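I promised a few of you the story of the laundry arms, and since it's December and my tea is still warm, let me tell it properly, including the part where I come out looking a bit foolish.

Sneha Sandhu and I have been teaching our pair of arms to hang up small cloths. It sounds like nothing, doesn't it? A clothespin, a bar, a scrap of fabric – my grandmother could do it while scolding three children. We had 363 practice runs saved and I was feeling very pleased with us.

Then, one afternoon, the right gripper closed on a clothespin and simply kept closing. The pin snapped and a piece of it flew past Sneha's ear. She was fine, thank goodness, but neither of us had safety glasses on, and I'm still cross with myself about that.
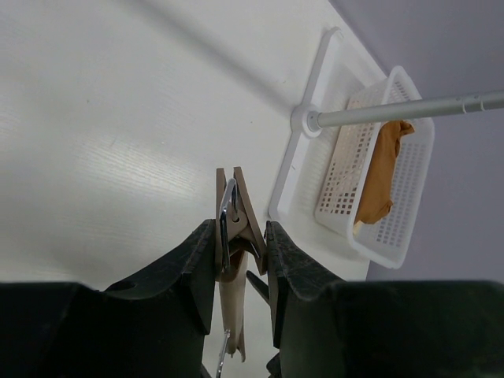 I blamed the rubber fingers first, because they get scuffed and I'd been putting off changing them. Then I blamed the cable, and spent far too long wiggling it. Rostam Daneshvar wandered over with a sandwich and asked whether we'd changed any settings lately. Well, yes. I had raised the grip limit for a thicker cloth the week before, and I'd never put it back. The software did exactly what I'd told it to!

So we've been going slowly since then, one cloth at a time, with the limit turned down and somebody's hand beside the stop button. It makes for long afternoons, but I've grown rather fond of them – you notice so much more when you aren't hurrying. 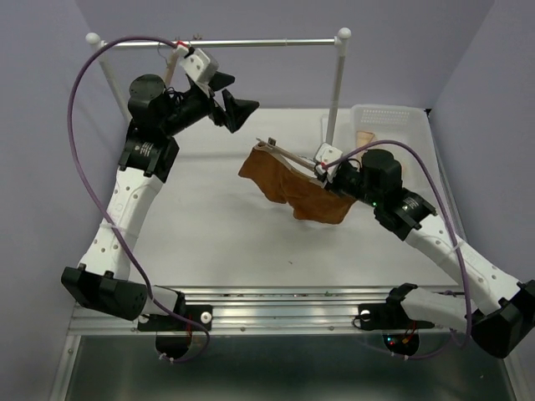
## What we do now

- Glasses go on before the power does.
- The grip limit gets read out loud at the start of every session.
- Any change goes in the paper notebook, with initials.
- We stop after 13 runs and look over the fingers.

Sneha has kept half of the broken pin on her desk, facing my chair.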